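Workshop tips from the Mornlow robotics club, room 11

Last update July 2018. Add your own at the bottom, sign it, don't rub out other people's. Most of this is for the sim side, the soldering page is seperate.

Before you start

Pull the latest scene files. Yes, every time. Ghassan lost an evening in March tuning a pick on an old table height, then couldn't work out why the gripper went into the worktop.

Save as a new file before you touch anything. Initials and a number on the end. Not "final". Not "final2".

Drink on the windowsill, not next to the keyboard. We've already had one keyboard go.

Building the scene

Keep it dull. Table, rack, a couple of boxes, the thing you want to pick. Nice walls and a nice floor are fine but do them last. Elīna's rule - if the arm can't reach it, don't decorate it.

Rack first, then boxes on the rack, then the arm. Other way round and you end up dragging the arm about for ages.

Check your units. Metres. If your box comes in the size of a house it was drawn in millimetres, scale it and carry on.

Give the boxes a proper weight. Left at zero they fly off when touched, funny once.

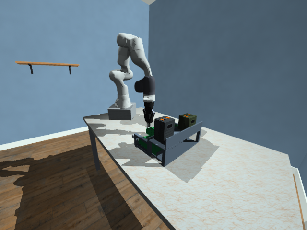

Coming at things from above is easiest, so do that first and get it working. Straight down, fingers open, stop short, look at it from the side AND from the top. Then the last bit slowly. If there's a shelf in the way put a waypoint well clear of it and turn the wrist there, not underneath.

Watch the elbow, everybody stares at the gripper. It's the elbow that clips the wall.

Shadows are good for judging height when you're lining up by eye. Don't switch them off to make it run faster, close your browser instead.

Running it

3 clean runs in a row before you say it works. Then shift the object a bit and do another 5. If it only works in the one spot it doesn't work.

Write down the seed. Emunum round last year we had a lovely run, seed 218, and only know that becuase it was on somebody's hand in biro.

Jittery grip? Smaller time step first, then friction. Change one thing at a time please.

If it crashes on load it's nearly always a missing mesh. Check the folder name for spaces.

Tidying up

Delete your test recordings, they are huge. Keep the log, the log is tiny.

Shut the sim down properly before you pull the memory stick out.

Chairs up, lights off, key back to the office.

Still to sort

- the Hukuria task sheet, page with the rack measurements is missing from our copy. Who's got it
- second monitor on the far desk flickers, wiggle the lead for now
- practice round against Maldonado, need a driver and someone on the log

Ask Ghassan Issa about arm stuff, Elīna Siliņa for anything to do with scenes or logins. Leave a note on the desk if they're not in.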